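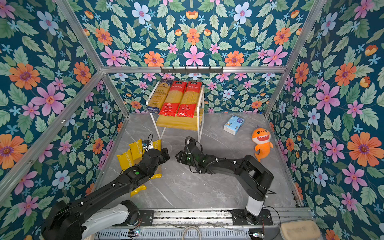 Two arms, one small floor and plenty of pasta: the grocery task set out in the enclosure.

Dagný Hjaltested has a rule for new members of the Kestunent robotics club, and it is that they must spend their first evening putting the shopping away. By hand, slowly, and saying out loud what each finger is doing.

"They all laugh," she says. "Then they pick up a packet of spaghetti and realise they've no idea how they did it. Where did your thumb go? When did you decide to tilt it? Brilliant, now go and write that down for a machine!"

I came to see the club in the last weeks before the Jundine Cup, the student contest that has taken over most of its evenings since September. The task for this year's cup sounds like the sort of thing you'd ask a seven-year-old to do. There are packets of pasta on the floor. There is a rack. Get the first on to the second, tidily, using two robot arms, and don't crush anything. Teams get 5 minutes on the clock and 800 points to play for, with marks taken off for drops, bent packets and anything left leaning at a silly angle.

It is wonderfully hard. A packet of spaghetti is long and smooth, and the strands inside can shift when you lift it by one end. Pinch too gently and it slides away. Pinch too firmly and you hear a small, sad crunch. (The club eats its mistakes. Soup, mostly.) Clear bags are trickier again, as the shine on the plastic can confuse a camera that was perfectly happy with a printed packet a moment before.

Then there is the business of having two arms. Most of the students had only ever programmed one, and the jump is bigger than they expected. Each arm has to know where the other is, and which of them has first claim on the space in the middle. The team's early answer was to let the left arm do everything while the right stayed out of the way, which was safe and dreadfully slow. The newer plan has them sharing: one steadies, the other lifts, and if a packet needs turning they pass it across.

That handover is what everyone wants to talk about. I heard three explanations of it, two of them at the same time, and one involving a rolled-up magazine and my own elbows. The gist is that the receiving gripper must close before the giving one opens, but with a tiny bit of slack in both, or else the arms end up in a tug of war over somebody's dinner.

The club keeps a log of every attempt, good or bad, and when I visited it had reached number 223. Reading back through it is a joy. Early entries say things like "no" and "NO". Later ones run to half a page, with drawings of grip positions and arguments in the margins about whether the wrist should turn before or after the approach. Dagný won't let anyone rub out a failed run.

"A good run tells you that it can work," she says. "A bad one gives you something to do tomorrow." 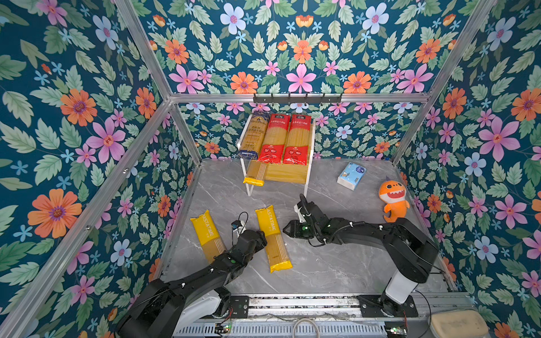
The left gripper hovers by two yellow packets on the floor, with more pasta on both tiers of the rack behind.

The lower tier is the one that separates the teams, I'm told. There's less room above it, so an arm that can drop a packet neatly on to the top has to come in low and flat for the one beneath, and that means a completely different path. One student had spent a whole fortnight on this single movement and was happily planning to spend another. She showed me her version on a laptop, a thin curved line creeping under a drawn shelf, and I found myself holding my breath for a line.

What struck me most was how quickly people swapped jobs. Someone who had been deep in camera settings would wander over to look at a loose cable clip, and a first-year who joined to learn coding turned out to have a real feel for grip pressure. Nothing is explained just once, either. If you've understood it, you're expected to teach the next person, and you get heckled kindly if you skip a step.

Their best practice score so far is 700, and there is much debate over where the missing points might be found. The cup is on 9th April. Dagný wants a calmer start to each run; the students, to a person, want a faster handover. They were still arguing about it when I went to find my coat, and someone had already started attempt 224.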